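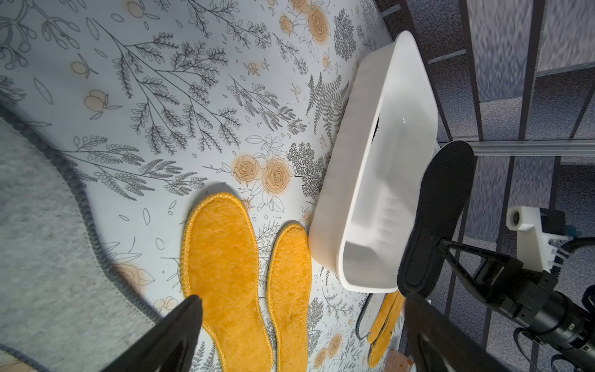
Repair shop in Onville to take worn insoles at monthly swap table

Last updated: Saturday, April 16, 2022

ONVILLE – A shoe repair shop on Dahlgren Street will start handing out donated insoles at a monthly swap table in June, after a winter in which it filled most of a storage closet with them.

Tridton Shoe Repair has kept a box by the counter for unused insoles since last fall. Many customers buy boots, pull out the liners that come with them and put in their own. The shop used to throw the factory pairs away. It now has around 1000 of them, in felt, foam, fleece and leather, and wants the space back.

The swap table will be set up in the front room on the first Saturday of each month, from 9 a.m. until noon. Visitors can take up to two pairs at no charge. They do not have to bring anything in, although the shop says it would like donations to keep coming, especially in children's sizes and in men's sizes over 12.

Fleece and felt insoles are the ones people ask for most in cold weather, according to a notice taped to the shop door. The thin foam kind moves slowly. The notice says foam pairs that are still on the shelf by the end of the summer will be cut down for heel pads.

Donated insoles must be in pairs and must be clean. Pairs that have been worn lightly are accepted, but they go through a wash and two days on a drying rack before they are put out. The shop will not take custom orthotics, heated insoles with batteries or anything with a gel layer that has split. Single insoles are also turned away, after a bag of 40 came in last month and only a few of them matched.

Sorting is done in the evenings on a table in the back. Pairs are grouped by length first and by thickness second, and each pair is held together with a strip of paper tape that has the size written on it in pencil. Sizes printed on the insoles are not always used, as many have worn off or follow a European scale. The shop measures from heel to toe and converts the length with a chart that will hang next to the swap table.

People who are not sure of their size are asked to bring the old insole from the shoe. An old insole can be laid on top of a new one and the outline traced, and staff will trim the toe end with shears while the customer waits. Trimming costs nothing for swap pairs. For insoles bought elsewhere, the charge is $5.

Felt pairs with stitching around the rim are trimmed only on request. Cutting through the stitching lets the top layer lift, and the edge has to be glued down again afterward.

The Gronex warehouse on the east side of town has agreed to put a second collection box in its break room. Workers there get new safety boots once a year, and 115 pairs of factory insoles came out of the last round. Most were black or gray with a cushioned sole, in medium and wide sizes.

Parking behind the shop is limited to four cars on Saturdays. The side door has a step, so visitors using wheelchairs or strollers should come in from Dahlgren Street. Donations can be dropped off during regular hours, Tuesday through Saturday, and should not be left outside when the shop is closed.

Comments

bootsize13wide
Good to see them asking for big sizes. I have a bag of liners from work boots going back years. Do they need to be washed before I bring them if they were never worn?

northside_reader
Went in Thursday and asked the same thing. Unworn is fine as is, they just want them in pairs.

mapleandfifth
Is the limit two pairs per person or per family? There are six of us and everybody's winter boots are flat inside.

RuralRoute2
The felt ones wear out at the heel first. If you take two pairs the same size you can switch them off every other day and they last a lot longer.

mapleandfifth
Called and got an answer. It's two per person, and kids count.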